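Cahier d'atelier, août, 16 h

Troisième essai de teinture à la garance sur la laine Ileck. J'ai pris 100 g d'écheveau, mordancé hier à l'alun avec Lovisa. La racine vient du dernier sac de Tatulard, elle est moulue plus gros que l'autre et il faut la laisser tremper toute la nuit.

Bain monté lentement jusqu'à 60 degrés, puis tenu une heure. À 14 h le thermomètre a dépassé un peu, j'ai baissé le feu tout de suite. La couleur tire encore vers la brique – Hedvig voulait un rouge plus franc pour les carreaux de la couverture. 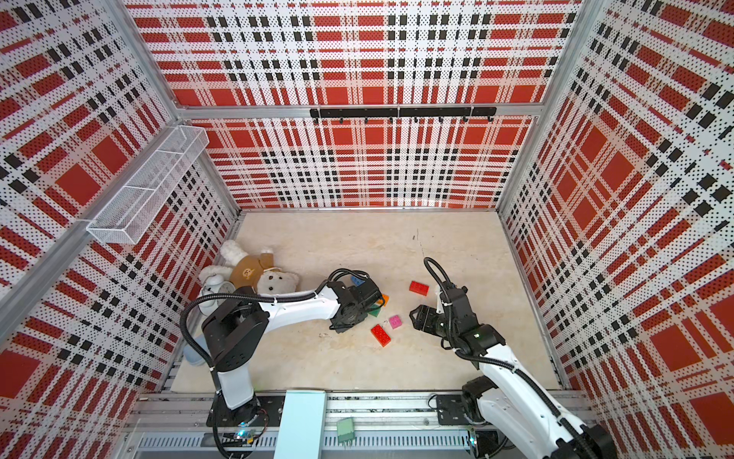
Pourquoi le rouge brunit-il ? Le bain est monté trop haut pendant quelques minutes, et les bruns de la racine sont sortis avec le reste.

Pour le quatrième essai : une cuillère de craie dans l'eau, car notre eau est très douce, et arrêter la chauffe plus tôt. Ramil propose aussi de laisser refroidir la laine dans le bain, je veux bien essayer sur un petit écheveau de 8 g.

À demander à Wenche : reste-t-il de l'alun ? Le pot est presque fini. Rincer l'écheveau 3 demain matin, sans frotter.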